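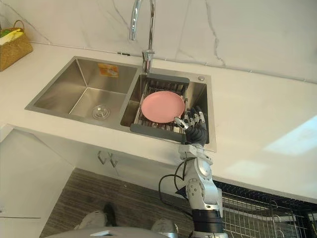 My daughter's school is going to the open day at the Gumede workshop in Cusstead and I said I would drive a group of kids. I went to one there last December and most of it was slides in a meeting room. This year the notice says the kitchen station will be running, with the humanoid robot working at the double sink, a pink plate on the rack and its hand right next to it. Is that part open to everybody, or do you have to book? And is it worth the drive from Prudthorpe with children who are 9?

Posted by sinkside_dad, Thursday, August 1, 2024

lornness_lou
You have to book for the kitchen. General entry gets you into the main hall and the talks, but the kitchen is small and they take people through in groups. The booking sheet is at the front desk and it fills up before lunch, so put your names down when you arrive. If you are coming as a school, the teacher can email ahead and get a slot held. I went with my nephew in the spring. The session was one plate at a time and slow. He liked it, but he likes watching diggers too. They let the kids ask the operator anything they wanted, and that ran longer than the demonstration did. Parking is behind the building, and the entrance on the Lornness road is closed on open days. Bring a snack, the coffee cart only takes cards.

mtk1206
went last year, too crowded, didn't see much. the hall was ok

plainfield_pat
I would add that the children have to stay behind the tape on the floor and the staff are strict about it. Shorter kids should go to the front or they will only see the robot's back. Our group had 2 adults, and that was the minimum they would accept for a school visit. From Prudthorpe I would take the early slot. The road is bad after three.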